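3.2 台面型小冷柜的开门取放与台面占用

前一节讨论的是整体厨房的动线，本节把范围缩小到一个较小的单元，即放在台面上或紧靠台面的玻璃门饮料冷柜，以及它前面的那一块台面。我们选择这个单元，原因有两个。第一，在已有的家务研究中，冰箱一般被当作一个“储存点”，研究者记录的是什么东西放进去、什么东西拿出来，而门打开以后占用的空间、取放时临时放下的物品，通常不进入记录。第二，玻璃门冷柜近年来从商店进入了办公室的茶水间和小型公寓，它的使用者多数没有受过店铺陈列的训练，他们的整理方法是从家用冰箱带过来的，与这种柜子的结构不完全适合。

3.2.1 材料与地点

本节的材料来自三处茶水间，以下按照它们所在建筑的名称，称为 Clallex、Skamon 和 Arnby。三处的面积不同，但都有一条连续的台面、一台玻璃门冷柜和一组供多人共用的杯碟。观察在四月进行，每处安排 20 次整理任务，一共 57 次有效，另外三次因为冷柜中途需要搬动而没有计入。一次任务从参加者走到台面前开始，到他离开台面为止，中间的动作按照事先确定的类别做编码，全部材料得到 1,936 个动作单位。

编码表沿用了 Sepúlveda 编码方案的前两级，即“接近”“打开”“取出”“放入”“关闭”五个主类，以及每个主类下面的手部动作。我们在此基础上增加了一个主类，叫做“暂放”，所以本节使用的主类是 6 个。“暂放”的定义如下：参加者把一件物品放到一个位置，这个位置不是该物品在本次任务中的最后位置，并且在手离开物品以后，至少完成了一个别的动作，才重新拿起它。这个定义比较严格，有一些看起来很像暂放的动作因此被排除，例如只是把瓶子在台面上推开一点，手并没有离开。

需要说明的是，我们没有对参加者规定整理的标准。任务单上只写了一句话：“请把冷柜和它前面的台面整理到您觉得可以的样子。”这样的写法使各次任务之间的差别变大，给统计带来一些困难，可是我们认为，如果先规定了标准，观察到的就只是执行，看不到判断。任务单的最后版本定于2022年5月11日，比观察晚，是因为事后把三处略有不同的文字统一成了一个版本，内容没有改变。

3.2.2 门的打开与身体的位置

平开的玻璃门与抽屉、推拉门相比，最主要的特点是它在打开的过程中要扫过一个扇形的区域。家用大冰箱的门扫过的是地面上方的空间，使用者退后半步就可以让开。台面附近的小冷柜则不同，门的下边离台面很近，所以台面上的物品高度就成为一个限制条件。在 Skamon，台面上有一个较高的杯架，参加者在开门以前必须先把它移走，移走以后又常常忘记放回。在 Arnby，冷柜靠近墙角，门只能打开到一半多一点，参加者的手要从侧面伸进去。

身体的位置也受到门的影响。我们原来预计，参加者会站到冷柜的正前方，然后再开门和取物。材料显示，这样做的人不是多数。比较常见的是站在没有门的一侧，上身向前弯，用靠近冷柜的一只手在台面上做动作。图3表示的是 Clallex 的一次任务中的情形，冷柜的门已经向右打开，参加者从左边俯身到白色的台面上方，手臂伸向台面的中部。在这种姿势下，人的脚基本不移动，可以够到的范围由上身弯曲的程度来决定。 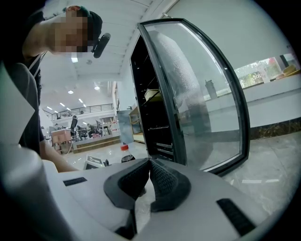
图3 Clallex 茶水间的玻璃门冷柜，柜门向右打开；柜前靠近台面边缘处有一只红盖的瓶子和一件黑色的圆形物品。

俯身的姿势对于短时间的取放没有明显的不便，对于整理却有一个后果。整理者的视线是从斜上方进入柜内的，上层搁板看得比较清楚，下面几层则容易被上层挡住。因此在没有规定标准的条件下，整理往往在上层做得很细，越往下越粗略。在访谈中，有参加者说自己“已经整理完了”，而下层的瓶子并没有动过。我们认为这不能简单地解释为不认真，更合适的解释是，他所看到的那一部分确实已经整理完了。

3.2.3 搁板的分层与物品的形状

三处的冷柜都是用水平搁板分层的。图3中的冷柜可以看到四层搁板，上层搁板上放着一件米白色的、碗形的物品。碗形的物品放在饮料冷柜里，是本研究中多次遇到的情况，值得单独讨论。

饮料冷柜的搁板间距是按照瓶和罐来设计的。瓶和罐的底面小、高度大，前后可以排成一列，拿走最前面的一件，后面的一件仍然看得见。碗的情况刚好相反，底面上方的口径大，高度小，放进去以后，它的上方会留下一段不能利用的高度，它的后方则变成一个不容易看见也不容易够到的区域。如果碗里有食物，它又不可以倾斜，也不方便在上面叠放别的物品。所以一只碗所占的空间，按照体积来计算是不大的，按照它妨碍的位置来计算就比较大。

对于碗应该放在哪一层，参加者的选择比较一致，多数选择上面的两层。他们给出的理由包括：上层离手近，端出来的时候不容易洒；上层看得见，不会忘记；下层是“放饮料的”。最后一个理由很有意思，因为三处的冷柜都没有标签，并没有谁规定下层只能放饮料。我们倾向于认为，这种分工是在共用的过程中慢慢形成的，后来的人看到碗在上层，就把自己的碗也放在上层，而这个习惯一旦形成，上层满了以后，人们宁可把碗留在台面上，也不太愿意放到下层去。

3.2.4 柜前的台面作为暂放区

紧靠冷柜前方的一小条台面，在我们的材料中是暂放动作最集中的地方。它离柜内最近，手从柜里出来以后，几乎不用改变方向就可以把物品放下。图3里，红盖的瓶子和黑色的圆形物品（可能是一个盖子，也可能是一个小容器）就处在这一条台面上，并且两者都靠近台面的边缘。单从一张图不能判断它们是刚刚拿出来的，还是准备放进去的，编码时这一点要依靠前后的动作来确定。

靠近边缘的放置带来两个问题。第一个问题是门的关闭。如果暂放的物品处在门扫过的区域里面，关门以前就必须再移动一次。这种“第二次移动”在编码中属于额外动作，它本身花的时间很短，但它常常打断一个已经开始的动作，比如参加者一只手已经扶住门，另一只手还要回来拿瓶子。第二个问题是掉落。在观察期间没有发生玻璃制品掉落的事情，可是有过瓶盖滚到地上的情况，参加者需要蹲下去寻找，于是整个任务的顺序就乱了。

圆形的小件物品，例如瓶盖、罐盖和小盒的盖子，在暂放区里有特殊的地位。它们离开了原来的容器以后，没有自己的固定位置，整理者经常不知道应该把它们归到哪里。在三处茶水间里，都有参加者把一个找不到主体的盖子从一处移到另一处，最后又放回最初的地方。我们把这种动作叫做“空移”。空移在编码上与正常的移动没有区别，只有把同一物品的起点和终点对照起来才能发现，这也是以前的研究较少提到它的一个原因。

与小件物品相反，台面上的电器和其他设备几乎不被移动。图3中冷柜左边有一个带深色屏幕的白色小型设备，斜着放在台面上。这一类设备在三处都有，参加者一般把它们当作台面的固定部分，整理时绕过去，擦台面时也只擦到它们的边缘。当台面很短的时候，这样的设备实际上决定了暂放区可以有多宽，因此在布置茶水间时，应该把它们与冷柜一起考虑。

3.2.5 玻璃门的可见性

玻璃门的优点是不开门也能看见里面的物品，这是许多单位选择这种冷柜的理由。不过在使用中，这个优点是有条件的。图3中的门玻璃上，大部分面积有水汽或者霜，隔着玻璃还能辨认出后面浅色的墙和台沿，以及台沿上一个深色的圆柱形容器，但细小的东西就难以分辨。在 Arnby 的访谈里，有参加者说她“看不太清楚，所以还是要打开来找”。当门打开来寻找的时间变长，玻璃上的水汽一般会更多，下一个人就更需要打开来找。这个循环我们只在访谈中得到了描述，没有做温度和湿度的测量，所以在这里只作为一个假设提出。

打开的玻璃门还有另外一个作用，它把台面的一部分隔在了后面。处在门后面的物品，虽然透过玻璃看得到，手却不能直接伸过去。参加者对这些物品的处理通常推迟到关门以后，有时就遗漏了。在编码时，我们把门后的区域单独记为一个区，与柜前区和侧面区分开。三个区的遗漏情况有差别，门后区的遗漏多于柜前区，侧面区在三处之间的差异太大，不适合合并讨论。

3.2.6 小结与对布置的建议

根据以上的分析，我们对这一类茶水间的布置提出几点初步的意见。冷柜与台面前沿之间，应该留出一条足够放两三只瓶子的空间，并且这条空间最好不在门扫过的范围之内。如果做不到，可以在门轴的相反一侧放一个浅的托盘，专门用来暂放，在 Skamon 试用托盘以后，参加者对它的评价是好的，只是有人担心托盘时间长了会变成另外一个堆放杂物的地方。上层搁板的间距可以调低，使碗和盒放进去以后上方不留下太多空余，下层保持原来的间距。找不到主体的盖子需要一个明确的去处，哪怕只是一个小盒子。

这些意见的适用范围是有限的。三处茶水间都属于办公建筑，使用者彼此认识，家庭厨房里的情况可能不同，尤其是碗的位置，在家庭中往往由做饭的人一个人决定。另外，本节的编码由两位编码者完成，“暂放”与“放入”之间的界线曾经有过分歧，分歧的处理方法见附录二。下一节将在同样的分类上讨论杯碟架，那里没有门，但物品的数量变化更大。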